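Grustness: a table-clearing log

README, last edited July 26, 2020

Grustness is a plain-text record of what was left on tables in one shared house in Prelau, and where each thing went when somebody finally put it away. It has 2107 rows. It was begun in March by Štěpánka Vrabec as a way to settle an argument over teapots, and it has since grown well past the argument, which remains open.

What is in it

Each row is one object on one clearing. A clearing starts when a person walks up to a table meaning to tidy it and ends when they declare it tidy, by their own standards. There are 262 clearings. The files are tab-separated, UTF-8, one header line:

- clearings.tsv – which table, who cleared it, how they felt about it (one word, please)
- objects.tsv – one row per object, with a short name and a material if known
- places.tsv – shelf, drawer, sink, bin, or "other table"

"Other table" was meant as a joke category. It is now the second most common value in the column.

Naming things

Use the dullest name that works. A bowl is "bowl", and its color goes in the color column. Towels get "towel" whether folded, bunched or in some state between the two. If you can't tell what a thing is, write what it looks like and add "-like". We have one disk that has been "coin-like" for its entire career and nobody has been moved to pick it up and check.

Containers are logged as closed or open only when you have looked. Contents are never logged. This rule came in after the Rusnák table, where a long discussion of what might be in a jar took up more space than the jar.

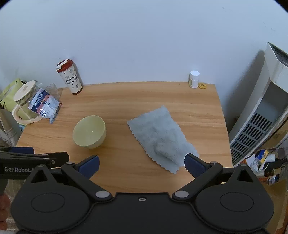
Dorik table: towel, bowl and the usual company along the wall.

The Dorik table is the one most people ask about. It collects things that belong in three different rooms, so it makes a good test of any sorting rule you care to bring. Drinkware is the hard part. The tall bottle with the red cap, the glass teapot and the clear plastic cup are all "drinkware" in version 1 of the log; version 2 splits them into bottle, pot and cup, and old rows were converted by hand over two evenings I would like back. Snack packets are "packaging" even if they still have snacks in them. The small white medicine bottle is "medicine", goes in the cabinet, and is the only class with no entries under "other table". We are proud of this.

Known problems

1496 rows have a material filled in. The rest say "unknown", or in a few cases "towel", which is not a material. Several clearings end with more objects on the table than they began with. These are correct.

The mood column is mostly "fine".

Contributing

Send rows, not opinions. If you must send opinions about where the teapot lives, attach at least one row.

Contact: Štěpánka Vrabec, Grustness, Prelau | © 2020 Grustness | Back to top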